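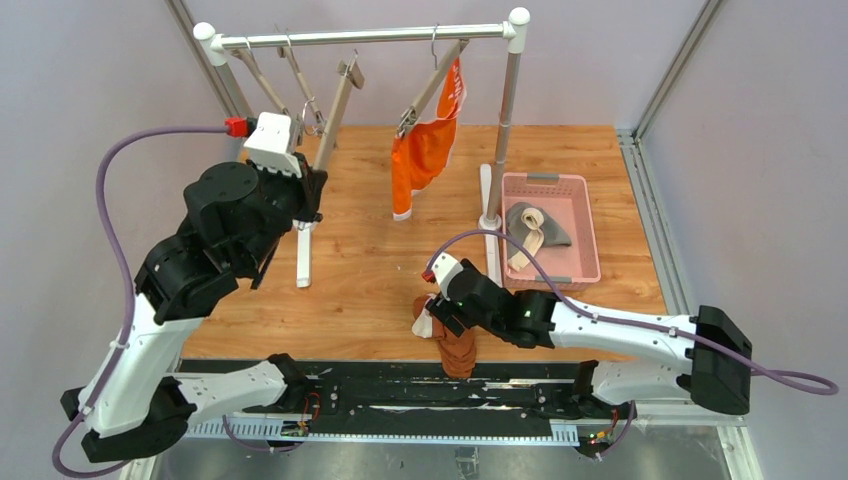
# In Defense of the Drying Rack

Every apartment has one piece of furniture that was never invited to stay. Ours is the drying rack. It came out one Tuesday in November to deal with a load of wet socks, and it has since outlasted two houseplants and a roommate.

I used to be embarrassed by it. When people came over I would fold it up, shove it behind the bedroom door, and spend the evening listening to it slide slowly down the wall. Then my friend Elsa Valtonen moved to a nice building in Umville and bought a dryer for 900 dollars. It has 7 programs. She uses one of them, and it turns her sweaters into sweaters for somebody else.

So I have come around. A rack is metal tubes, plastic joints and patience. It doesn't beep. It has never eaten a sock, which is more than I can say for any machine in the basement of my last place on Pacheco Street, where I lost enough of them to dress a centipede from the waist down.

My complaint is with the way people use them. They treat the rack as storage. Shirts dry by breakfast and are still hanging there on the weekend, picked off one at a time like fruit. I know a man, Hugo Fleury, who hasn't owned a working dresser in three years. He calls this a system. His wife calls it the living room.

The fix is dull and it works — park an empty basket next to the rack. Keep it close enough that you can take down a sock and drop it in without moving your feet. If the basket lives in a closet down the hall, the laundry will live on the rack, and you will live around the laundry.
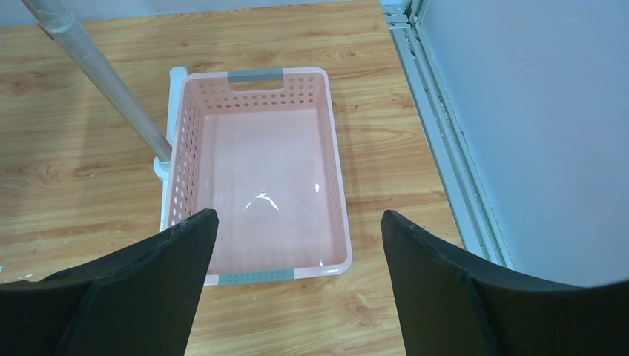 **Does it matter what kind of basket you use?**

Get a light one with handles and leave it at that. I have owned a wicker hamper that snagged everything I loved and a canvas tote that fell over if I looked at it, and for the last few years a cheap plastic tub has done the job better than either.

You still have to fold, of course. I have no advice there. My own method is to carry the full basket to the bed, with real purpose, and then move it to the chair when I want to go to sleep. But the rack is clear by then, and I can get to the window again.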